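Plukby Hardwax Table Oil, 12 oz tin

I started making this stuff for my own kitchen table, and two years of sticky test batches later it's the thing I sell the most of. It's a blend of linseed oil and beeswax, made for tabletops, counters and cutting boards. One tin covers up to 40 square feet, depending on how thirsty your wood is.

Rub it on thin – thinner than you think! – let it sit while you have a coffee, then buff off everything that's left. I do 2 coats on a new top and a single one every June after that. Butcher block drinks up more than solid boards do, mostly at the end grain, so keep a little extra handy (I always run short on the last corner).
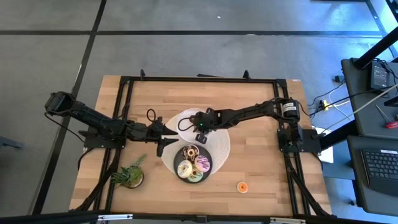
Bronwyn Tautahi wrote in to ask if it hides old water rings, and she says it faded hers but didn't get rid of them. I'd agree with that. Sand the rings out first with 180 grit, then oil.

It smells like a candle shop for a day or so, which I love and my husband doesn't. Please lay used rags flat outside to dry before you toss them, as oily rags in a pile can catch fire.

Comes in Clear and Honey. A full case is 144 tins if you run a shop – just email me.

Shares: 12
Comments: 2

Related items
Farkitz lint-free rags
Hasdale board soap
Jabłońska beeswax bar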